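Review: the Plasier Good Practice Binder for Small Robot Workcells

October 2018

I'll admit I put off buying this one for months. I have a shelf full of safety guides already, and most of them were written for people with a fence, a floor supervisor and a machine the size of a pickup truck. Our lab in Estville has tabletop arms and a whole lot of foam blocks, and I wanted something that spoke to us. The Plasier binder very nearly does, and I've grown quite fond of it.

You get 79 pages in a sturdy ring binder, plus 2 laminated cards meant to hang by the bench. The heart of it is a list of 14 rules, each with a page or so of plain talk behind it. My favorite is the one on clearing up between runs: decide what belongs on the table, write it down, and put everything else away before the arm is switched on. It sounds like something your grandmother would tell you (mine certainly did), but we had never written it down.

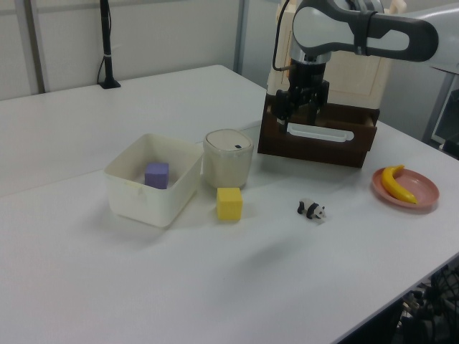
The section on cables is the one I would hand to any new student on the first day. It asks you to walk all the way around the bench, floor included, and look for anything a foot or a moving joint could catch. We do it every morning now, and it takes less time than the coffee does – well, most mornings.

I was also glad to find a proper chapter on drawers, doors and handles. The older Esora guide we used treats every job as picking up and putting down, so pulling on something attached to a cabinet gets hardly a word. Plasier talks about limiting the pulling force, keeping fingers out of the gap, and what to do if the gripper lets go halfway.

A couple of grumbles. The record sheets are printed on both sides, which makes copying them a nuisance, and the chapter on emergency stops leans heavily on Pešek controllers. If you use anything else you'll be doing some translating. I paid about 100 dollars, and for that I'd have liked an index.

Still, I'd buy it again for a small lab, and I've already asked for a second copy for the room downstairs.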